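Home | Course Outline | Handouts | Reading List | Contact

October 23, 2023
By Tímea Farkas

Handout 2: Setting Out a Snack Counter

Welcome back, everyone! I so enjoyed your sketches for the Turnero café, and I promise I'm still reading the last few (Imre Halász has half the pile at his desk, so please be patient with us both).

Today we're thinking about height and reach. Bottles generally do well at the back, on tiers, so the rear row can be seen over the front one. Small jars and candy bars like a stepped stand – they get lost so easily on a flat table – and baskets are lovely for anything baked. Keep a clear spot in the middle for a customer's tray.

Wrapped sandwiches deserve a little thought too. The filling sells them, so turn the cut edges where people can see the lettuce and tomato. 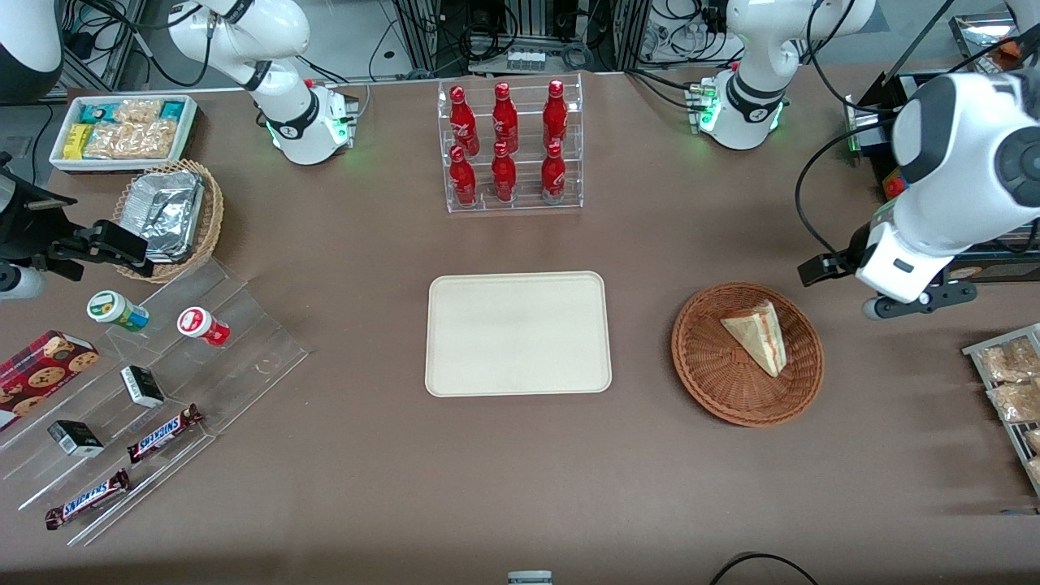
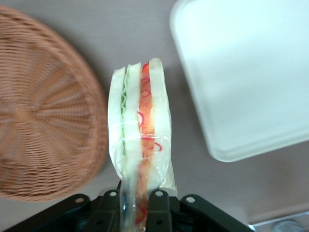
For Next Time

Draw your own counter from above, then write a page on it, 500 words at most. Bring colored pencils if you have them, and do reread the Bodnár chapter on baskets before you start!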